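About Testano

Testano is a cabinet and tile supplier for kitchens and bathrooms. We sell to homeowners, small builders and landlords from a showroom and warehouse in Heststead. We have been in the same building from the start, and the entrance is still on the yard side.

The company began as a tile counter. Customers brought in a floor plan or a sketch on the back of an envelope, and we worked out how many boxes they needed. Over time the same customers asked for doors, handles and worktops to go with the tile, so we took on a second unit next door and added a cabinet shop. The two units were joined by a wide opening in the wall, and that is where the order desk is now.

What we do

We supply wall and base cabinets in stock sizes, and we cut filler panels, end panels and open shelves to measure. Doors are available flat or raised-panel. Painted doors are finished in our own spray room. Stained doors come from Ingvarsson, who have been our door supplier since the cabinet shop opened and who also make the drawer boxes.

On the tile side we carry ceramic, porcelain and natural stone for floors, walls and backsplashes. The current list has 54 lines in stock. Anything else in the sample books can be ordered, and we will give you a delivery week in writing before you pay a deposit.

We do not install. We keep a list of fitters who have worked with our products, and you are free to use anyone else.

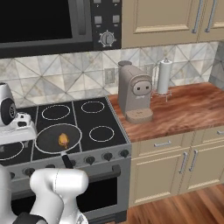
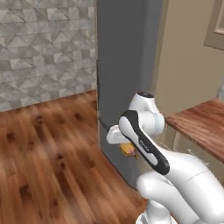
Most kitchens that come through our order desk are replacements, and the walls in them are seldom straight. We ask for measurements at floor level, at counter height and at the ceiling, and we order to the smallest of the three. The space between the counter and the upper cabinets needs the same care. Patterned tile, such as the marble-look squares with diagonal lines behind the cooktop in the first picture, has to be laid out dry before any of it is fixed, so that the diamonds meet and the cuts land at the ends of the run. Our staff will draw this layout for you at no charge if you buy the tile from us. Plain tile does not need a drawing.

The Sturnon range

Sturnon is our own cabinet line. It uses one box construction in every size, with the same hinges and the same drilling for handles, so a door ordered years later will fit. Replacement doors and drawer fronts can be ordered singly. Please have the label number ready when you call. It is on the inside of the left side panel, near the top hinge.

Sturnon boxes are covered for defects in materials and workmanship. The cover does not include water damage or changes made on site, such as trimming a side panel to fit around a pipe.

How an order works

Bring or send your measurements and a few photos of the room. We prepare a drawing and a price, and the price is held for 2 months. Once you approve the drawing we take a deposit and place the order. Stock tile can be collected the same day. Painted cabinets take longer, and the spray room closes for maintenance for part of August, so orders placed in the summer should allow for that.

Deliveries within Heststead are made by our own truck. The driver will bring boxes to the ground floor. If you need them carried upstairs, tell the order desk when you book, as this takes a second person.

Unopened boxes of stock tile can be returned with the receipt. Cut panels and painted doors cannot be returned unless they are faulty.

Visiting us

The showroom is on the ground floor and has parking in the yard. No appointment is needed to look at samples. For a drawing, please book ahead and ask for extension 3554. Trade customers should use the warehouse door and bring their account card.

Page last updated 31 December 2023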